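Pusher tension on gravity-fed vs. spring-fed bakery lanes

Posted by hgasser, August, 7:42 am 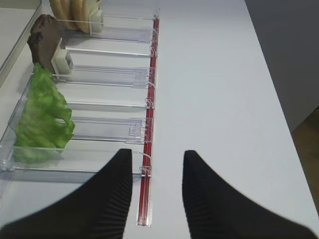 We are refitting the grab-and-go counter at the Gedley store and I need to settle on pusher springs before I order. The old Jotberg trays were gravity-fed at a slope of 2 degrees, and round rolls either rolled to the front on their own or stuck halfway. The new layout is flat. Clear dividers run to a red rail and clip over it, and a white pusher block sits against the bun in its lane. My question is spring force. Jultus sells a light and a medium coil, and the data sheet gives no figure for soft goods.
Hannelore Gasser

Reply by lane_depth
Light. Medium is for cartons and will dent anything with a crust. We ran medium on brioche and threw out up to 67 pieces a week for flat sides.

Reply by oddbin
Disagree. Light coils stall as soon as crumbs get in the track. Medium with a wider pusher face spreads the load. The force is the same but the pressure drops.

Reply by lane_depth
Only if the bun is flat where the face touches it. A round bun on edge touches a flat face at one small patch, and width changes nothing.

Reply by oddbin
Fair for round product. Still true for sliced loaf. Crumbs are the real problem either way.

Reply by stockroom_k
How often is the track cleaned? We pull the dividers every night at close and light coils have been fine. Stöckli rails use a different clip pitch, so check before mixing parts. I had to return a whole box.

Reply by hgasser
Cleaning is every second night at present. I can move it to nightly. Rails and dividers are from the same supplier, so pitch is not a concern. I put a kitchen scale against a sample light coil at full extension and it read 513 g, higher than I expected.

Reply by lane_depth
Full extension is the worst case, with the lane loaded to the back. Measure it again with two buns left. If it still moves them, order the light.

Reply by oddbin
And test it with crumbs in the track. A clean bench reading is no use to you by noon.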